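Bench Tips from the Nokard Open Day

Small-parts storage is usually treated as a drawer problem. The open day at the Nokard workshop in Tonirton in September treated it as a gripping problem, and several of the habits on show carry over directly to a craft table or a kitchen counter. The notes below cover bead and granule handling. Soldering and the vacuum bench will get their own page.

The demonstration ran twice, morning and afternoon, with a two-finger arm working on beads sorted by color in open round tins. Operators answered questions between runs. Handouts were in short supply by 2 p.m., so the settings here are from my own notes.

Use a cork base. Beads dropped on a hard tabletop bounce and roll. On cork they lose most of their speed on the first contact. A plain cork board from the office aisle is good enough. Put it on a flat support and check it with a level before setting out the tins.

Keep the tins in one line along one edge. The rest of the board stays clear for the work. At home the usual mistake is to ring the tins around the project, and then the sleeve goes through one of them on the way to another.

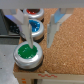

Choose a shallow tin with a rolled or smooth rim. A deep jar forces the fingers in at a steep angle and hides the last layer of beads. Fill to below the rim and stop. An overfilled tin sheds beads every time anything touches the contents.

Sort by color first, then by size. Strong colors are easier to tell apart under a warm lamp than pale ones. If two shades are close, store them at opposite ends of the line.

Approach from above and close slowly. The operators had the arm speed turned well down for loose material. The same applies to tweezers: a fast pinch fires the bead out sideways. Blunt tips hold round beads better than needle points. If the tips are slick, a short length of heat-shrink tubing helps.

Weigh, do not count. The bench scale at Nokard was a Cudden model reading in grams. One empty tin came to 102 g and the same tin filled with glass seed beads to 233 g. Write the empty weight on the bottom of each tin in permanent marker and the remaining stock can be checked in a few seconds.

For spills, lift the board by two corners and tip it toward a sheet of folded paper. Brush what remains with a dry paintbrush. Do not use a damp cloth on cork; it drags the small beads into the grain. A board that has taken on grit can be gone over lightly with 200 grit paper and vacuumed.

Tiêu, at the next bench, had lidded tins of the same diameter for sale. The lids fit tightly and need both hands to open.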